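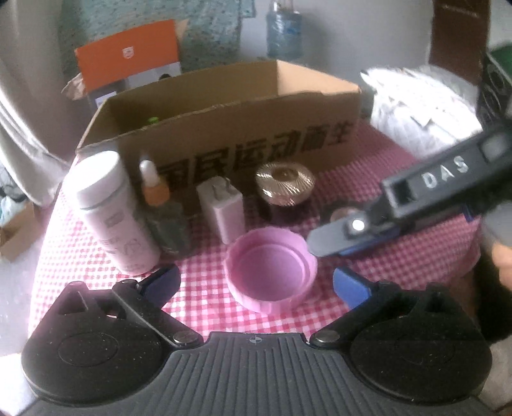
Pimwood Residents' Paper, no. 220, page 9

Usa Sangkhawat does most of her sorting at the table, with the gingham cloth left on. She has been going through the small things in her flat since the start of November, a bit at a time, and she agreed to talk to us about it between the bathroom shelf and the drawer under the telephone.

"I began with the lids," she said. "I had a drawer of lids and I couldn't have told you what half of them fitted. You keep a lid in case the bottle turns up. Then you throw the bottle out when it's empty and you've still got the lid."

She moved to the Srithong building two years ago from a larger place on the other side of the river. At the time, she said, the packing was done in a hurry. The kitchen and the clothes were done properly and everything small went into whatever box was nearest. Several of those boxes went straight into the hall cupboard when she arrived and stayed there.

"My nephew Chaiwat carried them up. He wrote 'various' on most of them. I don't blame him for that, it was what was in them."

Her method is simple. She takes one box, puts it at the back of the table, and takes out a few things at a time. She does not tip the box out. She tried that with the first one and had to clear the lot away again before supper, and it went back in the box in no better order than before.

"A few things, then decide about those, then a few more. If I'm tired I stop. What's on the table can go back in the box and the rest hasn't been touched."

I asked what she does with a loose cap, such as the pink one on the cloth. She said a cap is given until the end of the box. If the bottle belonging to it hasn't come out by then, the cap goes in the plastics. She turns it over first to look inside, as old shampoo and creams dry hard in the ridges and have to be rinsed before the recycling will take them.

Jars are harder. She likes a jar with a good lid and admits she has kept a few only for that. The gold one with the sunburst pattern is staying. "It's a nice shape and it shuts. I'll put buttons in it, or hair grips. I've told myself it has to have something in it by the end of the month or it goes to Kanokwan, who has been asking."

Kanokwan Duangkaew lives on the floor below and sews. She takes jars, small tins and anything with a screw top, and Mrs Sangkhawat has sent down a bag of them already.

Dropper bottles and anything else from the bathroom she deals with separately. She looks for a date on the label, and if the label has worn off she doesn't guess. Old medicines go back to the chemist. Cosmetics she smells. "If it smells like crayons I don't want it on my face," she said.

White plastic containers, she finds, are the worst for this. The printing on them is faint to begin with and it rubs away in a bag or on a damp shelf. She now puts a strip of paper tape round anything of that sort on the day she opens it and writes the month on the tape. She buys the tape at Haltex and says the cheaper one peels off.

Chargers have been a subject of some argument in the family. Her brother-in-law, Pongsak Pongsiri, holds that no charger should ever be thrown away. Mrs Sangkhawat holds that a plug with nothing to plug into it is taking up a place. They have settled on a shoebox. Each plug is tried with a lamp or telephone, and if it works it goes into the shoebox with its cable wound up beside it. When the shoebox is full, something has to come out before anything else goes in.

"He came round and checked the box," she said. "He took two home with him. So that was two fewer."

Boxes themselves she keeps longer than she means to. A plain brown carton is useful for sorting into, and she will use the same one until the bottom goes. Product boxes are different. She used to keep them all in case something had to be returned, and they filled the top of a wardrobe. Now she keeps the box only while the thing is under guarantee, and folds the receipt inside it. Crumpled brown paper from parcels gets smoothed flat and used again, though she says there is more of it coming in than going out.

I asked whether she had thrown away anything she later wanted. There was one, a small funnel she took for part of a coffee maker. It was for filling little bottles, and she found the bottles the following week. Igor Kaczmarczyk at Jandell, the hardware shop by the bus stop, sold her another from a tray on the counter. She didn't mind much. "It was cheap and I know where this one is."

The plastic bags hang on the back of a chair or lie on the table while she is working. One is for rubbish and one is for things going to other people, and they have been mixed up once. She now ties a knot in the handle of the one to give away.

She works in the morning, usually from nine until the news, and not in the evening. The light over the table is poor and she says she makes bad decisions after supper — she keeps everything. Her daughter offered to come for a weekend and do all the boxes in one go. Mrs Sangkhawat thanked her and said no.

"She would be quick and she would be fair, but I'd be sitting there saying 'wait' all day. I'd sooner do it slowly and do it myself."

There are still boxes in the hall cupboard. One of them she has already looked into and closed again, as it is photographs and letters and she wants the small things finished first. Another is mostly kitchen bits, and she expects it to have more lids in it.

She asked us to mention that Kanokwan does not need any more jam jars, only the small sort, and that anyone in the building who has them can leave them outside her door with the lids on.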